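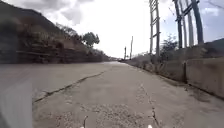

Spend the money on wheels and worry about sensors later, was the advice from one reviewer of our Fostton bid, and it has aged better than our budget. The first costing for the Brulamdale road survey gave 60 per cent of the equipment line to cameras and 8 per cent to tyres, mounts and dampers. It assumed a road like the one in the brochure.

4.2 Planning for the surface

Figure 3. Concrete carriageway ahead of the survey robot, with long cracks and a patch of loose grit in the near stretch. Part of the robot's body shows at lower left.

Surfaces of the kind in Figure 3 set the price of everything bolted above them. We asked Rizk and Flastham to quote for the same job. Rizk offered a lighter base with a lead time of 13 weeks; Flastham offered a heavier one, sooner, and a spares list of 141 items, most of which we hoped never to learn the names of. We chose Flastham and moved a third of the camera money into running gear. The finance office wished to know why a robot needed two sets of tyres. We sent them the figure, and the query was closed in August without comment. Storage and insurance are costed in Section 4.3.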